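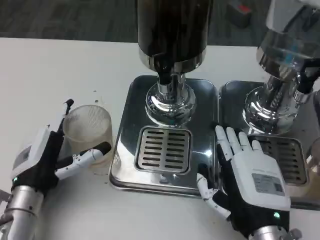 Two steel dispensers, each on its own tray.

The Weight

The fighter they called Praltideo had promised to make the limit by eleven. At ten past he was still in the hotel sauna with a rubbish bag over his jumper, and his trainer was telling anyone who'd listen that it was all under control.

I'd heard that before. I'd covered 26 title fights by then, and in most of them something was under control right up to the weigh-in.

"He's 80 grams over," the trainer said.

"Last night you said he was on the number."

"Last night he was."

The other bloke, Ngubane, had weighed in early and was eating a banana in the foyer. He had the look of a man who'd been paid already. His manager kept saying the word legacy to a radio crew. Ngubane peeled the banana down a bit further and looked at the carpet.

I went for a coffee. The promoter was there before me, in a grey suit a size too small, going over the seating plan. Listora Arena held plenty more than he'd sold, and he'd coloured the empty blocks yellow so they'd look like a sponsor.

"Proper grudge, this one," he said.

"They trained together for 11 years."

"That's where a grudge comes from, mate." 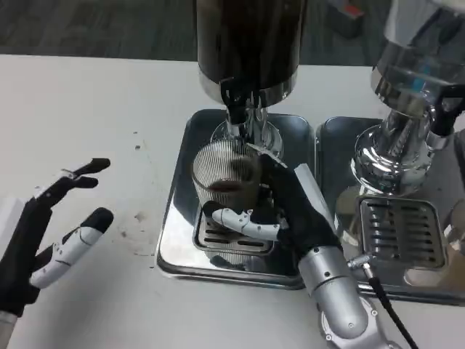

Second Reading

Praltideo came down at noon in a towel, his lips the colour of putty. The scales were an old set. I watched the official tap the side of them, and then I watched the trainer's hand, which was resting very lightly under the fighter's elbow.

"On the limit," the official called.

Ngubane's people said nothing. That bothered me more than the elbow did. A camp that wants to win will argue over a sock.

The two of them squared up for the cameras. There was a shove, a decent one, and somebody's water went over. On the way back Praltideo muttered something and Ngubane nearly smiled.

I walked round to the Tuto Hotel and rang the desk. They wanted 106 words on bad blood, by two o'clock. I asked if they'd take a question mark in the headline.

They said they'd think about it, and I started typing.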